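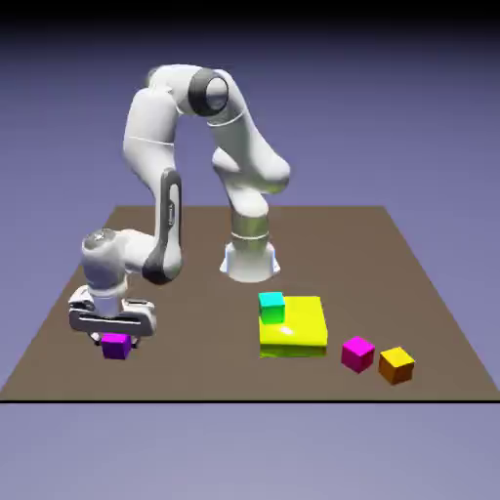 Datasets > Language > Place names > Widum

Filed under: Data cards, Text, Historical records

# Widum Gazetteer of Field Names

Widum is a table of field and parcel names copied from the tithe and boundary registers of the Brondmont district, with normalized spellings and a coarse location for each entry. It was built for work on spelling variation and for matching old parcel names against later ones. It does not contain parcel outlines and can't be used to settle where a boundary runs.

Maintainer: Trefor Trevor
Current release: 2
Last revised: 18th July

## Contents

- `names.tsv` - one row per name as written in a register
- `forms.tsv` - one row per normalized form
- `registers.tsv` - one row per source volume
- `notes/` - transcriber notes, plain text, one file per volume
- `CHANGES`

There are 2,523 rows in `names.tsv`, which resolve to 1,535 normalized forms. The source is 39 register volumes. Volumes that were too damaged to read past the first few leaves are not listed in `registers.tsv` at all.

All files are UTF-8 with Unix line endings. Fields are separated by a single tab. There is no quoting, and no field contains a tab or a line break. A header row is present in each file.

## Fields in names.tsv

`name_id` - integer, stable across releases. Retired values are not reused.

`as_written` - the name exactly as it stands in the register, including capitals, superscripts (marked with `^`) and scribal abbreviations. Line-end hyphens are removed. Other hyphens are kept.

`form_id` - key into `forms.tsv`. Empty when no normalized form could be assigned.

`vol` and `leaf` - source volume and leaf. Leaf numbers follow the later pencil foliation. The older ink numbering skips and repeats in several volumes and was dropped after release 1.

`hand` - a letter for the scribal hand within that volume. Hand `a` in one volume has no relation to hand `a` in another.

`township` - township heading under which the entry falls. Where a heading is missing, the previous heading is carried forward and `township_src` is set to `inferred`.

`conf` - reading confidence: `h`, `m` or `l`. See below.

## Fields in forms.tsv

`form_id`, `form`, `head`, `qualifier`, `gloss`. The `head` field holds the generic part of the name (croft, acre, moor, and so on) and `qualifier` holds the rest. Names with no clear generic have an empty `head`. The gloss is short and in English. Treat it as a label for sorting. Many of the glosses are guesses from later spellings and would not survive a proper etymology.

## Transcription

Each volume was read once in full from scans and checked a second time against the originals where the reading room allowed it. Checked volumes have `checked=1` in `registers.tsv`. Disagreements between first and second readings were settled by the second reader, and the rejected reading is in the notes file for that volume.

Confidence was set by the reader at the time. `h` means every letter is clear. `m` means one or two letters are supplied from context or from another entry for the same parcel. `l` means the name is mostly a guess. Readers were not equally cautious - the early volumes have very few `l` entries, and the hand in those volumes is no better than in the later ones.

## Normalization

Forms were assigned by the Zollar script (`tools/zollar.py`, kept in the separate tools repository), then corrected by hand. The script does four things, in this order:

1. lowercases and expands known abbreviations
2. collapses doubled consonants
3. maps vowel groups to a reduced set
4. compares the result with existing forms in the same township, then in neighboring townships

A match in step 4 is accepted if the edit distance is 1 or less, or if the generic matches exactly and the qualifier is within 2. Everything else goes to the manual list. This rule merges too much among short names. `Lea` and `Lee` are split by hand in release 2, but pairs of the same sort certainly remain.

Normalization ignores diacritics when comparing and keeps them in `as_written`. The Đỗ patch, applied in January, fixed a fault in which a barred letter was stripped completely instead of being folded to its base letter. Form keys affected by the patch are listed in `CHANGES`.

## Known problems

- Inferred townships are unreliable wherever a leaf is missing before the entry.
- A parcel that was divided often appears under one name in both halves. These are separate rows with the same `form_id`, with nothing in the table to link them.
- Superscript marks are inconsistent in volumes read before the `^` rule was adopted.
- Personal names used as qualifiers are not tagged. A surname and an ordinary word with the same spelling share a form.
- Coverage follows the surviving volumes. Upland townships are thin, and a missing name there says very little.

## Suggested split

None is supplied. Anyone training a matcher should split by volume. Splitting by row puts the same scribe's spellings on both sides and gives scores that are too high.

## Corrections

Send the `name_id`, the proposed reading, and the volume and leaf. Proposals based only on a modern map are recorded in the notes but do not change the table. Corrections to `gloss` are low priority and may wait for more than one release.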